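ok so desk day. finally. everything off it, onto the floor, floor now a disaster

the table is the white Jotuvlow one from Listport, if anyone remembers me moaning about the delivery. two trips to the depot. still love it, plain top, no drawers to stuff things in

pens though. WHY do I have so many pens. tested every one on the back of an envelope, 7 survived. rest are in the bin, no ceremony

rule from now on: a pen gets put in the pot or it gets put in the bin. no third place. the third place is how we got here

the proper pot (Juvavo, the nice grey one) got chipped last May and I never replaced it. £50 for a new one, no thank you. paper cup will do for now

keep finding receipts. one from Vasconcelos for 2 coffees and a bun, no memory of the bun. shredded the lot

also a raffle ticket, number 3048. did I win?? when was this. where

wiped the top down twice, soapy cloth then a dry one. dont use the spray stuff on white, it goes smeary and you see it every evening when the lamp's on

lamp's staying on the shelf btw. so is the printer. want the table kept for writting and nothing else

right, black marker, white table, paper cup. kettle on, then the floor 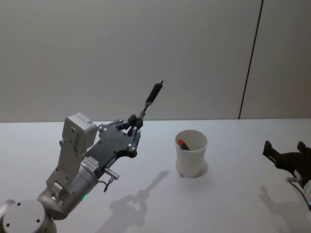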